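Okanex Opens Second Furniture Finishing Shop in Marnusar

MARNUSAR, 18 October 2025 — Okanex, a maker of wooden tables and desks for schools and small offices, has opened its second finishing shop. The new site is on the Asside road and employs 54 people.

Work on the building began in July. The shop takes over all sanding and varnishing for the Nimri line, which the company sells in light and dark finishes.
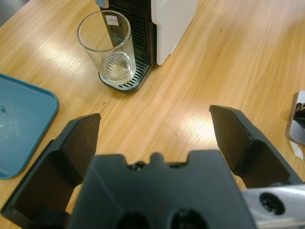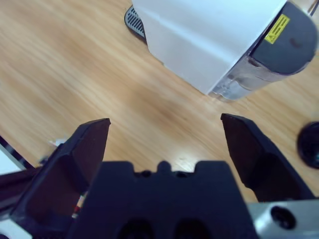

Okanex expects to ship 686 tables a month from the new site, up from 266 at the old one. Standard orders placed after today will be delivered in two weeks. Custom sizes will take longer — customers should ask for a date when they order.

Prices for the Nimri line stay the same through the end of the year. Repairs and refinishing will still be handled at the first shop, and opening hours there have not changed.

Orders and requests for wood samples can be made through the Okanex sales office.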